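Does a Smaller Plate Make People Eat Less?
Student project report, Lakmont

The claim shows up in every diet column: switch to smaller plates and you will eat less without noticing. We wanted to know how much of that would hold up in an ordinary lunchroom. After 10 days of weighing leftovers we doubt it more than we did at the start.

We recorded 208 lunches at the Lakmont dining hall in April. Diners served themselves from the same line each day. On odd days the large plates were out, on even days the small ones. We weighed each plate before the meal and again after, using a Korkaro kitchen scale borrowed from the chemistry room. Second helpings were supposed to be written down at the line.

The first loads were lighter on small plates, as the columns promise. Then people went back. Once second helpings were added in, most of the difference was gone, and on three of the days the small-plate group ate more. One of those was pasta day, so we would not read much into it. 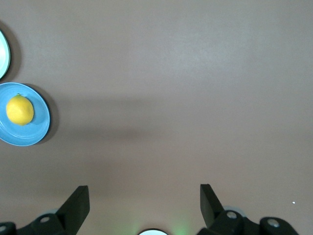

Color is the other popular theory. Supposedly food that stands out against the plate looks like more, so you take less. We dropped this part of the project. The menu changed daily and we could not separate a plate effect from a dislike of boiled carrots.

There are real problems with our numbers. Diners saw us with the scale, and some asked what it was for. Three record sheets were missing the second helpings column, so those totals are too low. The Trandex spreadsheet template we used also rounded weights until we caught it on the second day.

We would not tell the dining hall to buy new plates on this evidence. A longer test with one fixed menu might change our minds.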